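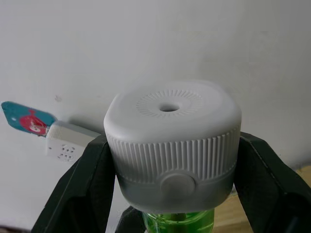
About Clirkatwood

Clirkatwood supplies plastic bottles and caps to small businesses that fill their own products. Our customers make dish soap, hand lotion, window cleaner, plant food, hair oil and similar things. They are too small to buy packaging by the truckload and too busy to spend a week finding out which cap goes with which bottle. We sell them bottles in modest quantities, with caps that fit, and we answer questions about both.

We are in Tronarcombe, in a single-story unit behind the feed store. The front room is the office and the order counter. Behind it is the bench room, where we try bottles and caps together before we list them. The rest of the building is shelving.

How we started

The business began as a soap company. We made one product, a liquid hand soap, and sold it at markets and through a few shops. The soap was fine. The caps were a steady source of trouble. One batch cracked at the collar when it was tightened. Another batch looked the same as the first in the catalog and turned out to have a slightly different thread, so it went on crooked and wept in the box. We spent more time replacing leaking bottles than making soap.

Other people at the markets had the same complaints, and we started placing orders together. A supplier that would not talk to us about a few hundred caps was willing to talk about 2,000. We kept the extra stock in our garage and sold it at cost to whoever needed it. After a while the caps were bringing in more work than the soap, and we let the soap go. A shop in town still asks for it now and then. We don't have the recipe in any form we would trust.

What we sell

Bottles come in clear, white, amber and green. We list each one by capacity, neck size and shape. Green is the color we are asked about most. It is a see-through green, so the customer can check the level, and it hides the slight yellowing that some plant-based soaps go through on a shelf. Ask us for a sample before you choose it for a blue or pink liquid. The two colors mix to the eye and the result can look like mud.

Caps are the larger part of the catalog. We carry flat screw caps, flip tops, disc tops, spouts and a few specialty closures. Some have smooth sides and some are ribbed. We recommend ribs for anything used in a kitchen or a bathroom, where people have soap or oil on their hands. A smooth cap looks neat in a product photo and is a nuisance at a sink.

White caps go with every bottle color we stock, so we keep more white than anything else. Black is available on most sizes. Other colors are made to order and take several weeks.

We also carry small inner parts: liners, washers, dip tubes, collars and reducers. These are sold separately because they wear out or get lost before the bottle does. A replacement liner costs very little and will often rescue a bottle that somebody was ready to throw away.

The bench room

Every bottle and cap pair in our catalog has been tried together on the bench. We fit the cap, take it off, fit it again, and repeat that many more times than a normal user would. Then we fill the bottle with colored water, close it, and lay it on its side on white paper overnight. If there is any color on the paper in the morning, the pair does not go in the catalog. The bottle may still be good and the cap may still be good. They just aren't sold as a match.

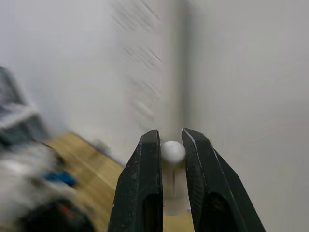
A small white ball at the bench.

The room is plain. The walls are pale and so is the wooden table, and both choices were practical. A drip of colored water shows up right away on a light surface, and a white cap that has rolled to the back of the table is still easy to spot if the table has some grain to it. We tried a white tabletop first and lost small parts on it all day long.

Very small pieces are tried on their own before they go into anything. A part that sticks or sits off center when it is out in the open will do the same thing inside a bottle, and there it is much harder to see what has gone wrong. If you are having trouble with a pump or a spout, our first suggestion is the same: take it apart, rinse each piece, and look at the pieces one at a time.

Things stay within reach of where they are used. Power comes from a white strip that hangs on the wall above the table, so the outlets are clear of water and the tabletop is free for work. A cord along the back of a table is in the way within the hour, and a power strip lying flat near open bottles is a bad idea in any workshop. If you are setting up a filling table at home, put the outlets on the wall first and plan the rest afterward.

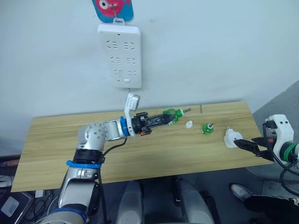 The other rule for a filling table is to keep caps and bottles apart until the moment they are joined. Bottles can stand or lie on one side and the caps go on the other, top side up, with a gap between the two. People who pile the caps in with the bottles end up closing some twice and missing others. It also helps to have the caps facing the same way, so that each one can be picked up and put on without being turned over. We have seen customers speed up their filling a good deal with no new equipment, only by changing where the caps sit.

Leave the cap off a bottle with a spout until the liquid has settled. Thick soaps trap air as they are poured. If the bottle is closed too soon, the air comes up under the spout and pushes soap out with it the first time the bottle is opened. Our usual advice is to fill a row, go back to the start, top up, and then close.

The Mititine range

Mititine is our own name for a set of bottles and caps that all share one neck size. There are four bottle capacities in the range, and any Mititine cap fits any of them. A business that sells a small and a large version of the same product can keep one box of caps for both. A household that refills at home can move a flip top from an empty bottle to a full one.

We started the range after a long stretch of phone calls that all had the same shape: a customer had caps left over and bottles left over, and they did not fit each other. Neck sizes are printed on invoices in a code that most people have no reason to learn. With one size across the range there is no code to look up.

Mititine caps are sold with a spare liner taped inside the lid of the box. Please look for it before you throw the box away.

Returns and reuse

We take back clean bottles from customers who buy from us regularly. Last year 3,583 bottles came back and went out again. We wash them, look them over under a lamp, and put them through the same overnight test as new ones. Reused bottles are sold at a lower price and are marked as reused on the order form. They may have light scuffs on the shoulder or the base.

Caps are harder to reuse. The threads wear and the hinges on flip tops get tired. We take caps back for recycling, but the only ones we sell again are plain screw caps in good condition.

Please rinse bottles before you return them, and send the caps in a separate bag. Bottles that come back with their caps screwed on tight hold moisture, and some of them can't be saved.

Who buys from us

We have 44 regular accounts, most of them within a day's drive. The smallest is one household that makes beeswax polish. The largest is Yeh, a cleaning supply shop with its own refill counter, which takes a pallet of green and clear bottles every other month. We ask our accounts to tell us what goes wrong as well as what they want to order, and several changes in the catalog came from those notes. The ribbed flip top is one, and so is the practice of packing caps in flat layers.
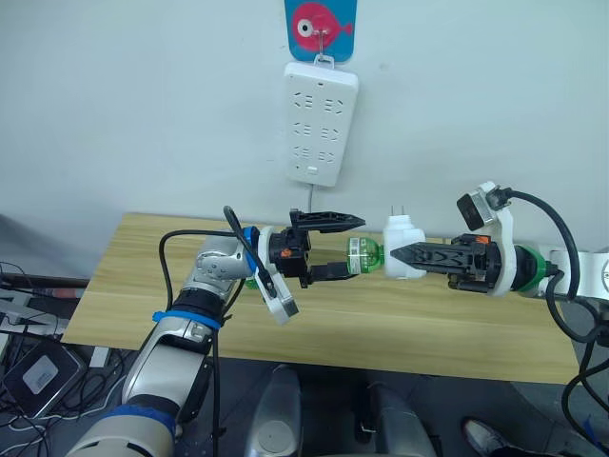 Yeh: The flat layers saved us a lot of time at the counter. We used to tip a bag of caps out and half of them landed upside down. Our one request is still a slightly taller cap for the big size, as people with stiff fingers tell us the current one is hard to hold on to.

We are working on the taller cap. Two samples have been through the bench. The first leaked on its side, and the second held but was so tight that it failed the people it was meant for. A third is expected in November, and if it passes we will add it to the Mititine range at the same price as the standard cap.

Visiting and ordering

The order counter is open every morning except Wednesday, when deliveries come in and the doorway is blocked. You are welcome to bring a bottle or a cap you are having trouble with. Bring the liquid too, if you can, in a small closed jar. Thickness makes a difference to which closure will work, and it is hard to judge from a description over the phone.

Samples are free to collect. We charge postage if we mail them. Each sample comes in a bag with its neck size and catalog number written on the label, so keep the label with the part until you have decided.

Orders placed before noon are packed the same day if everything is in stock. Large orders of made-to-order colors need a deposit. For reused bottles, call first, as the stock changes from week to week and the website is usually a few days behind.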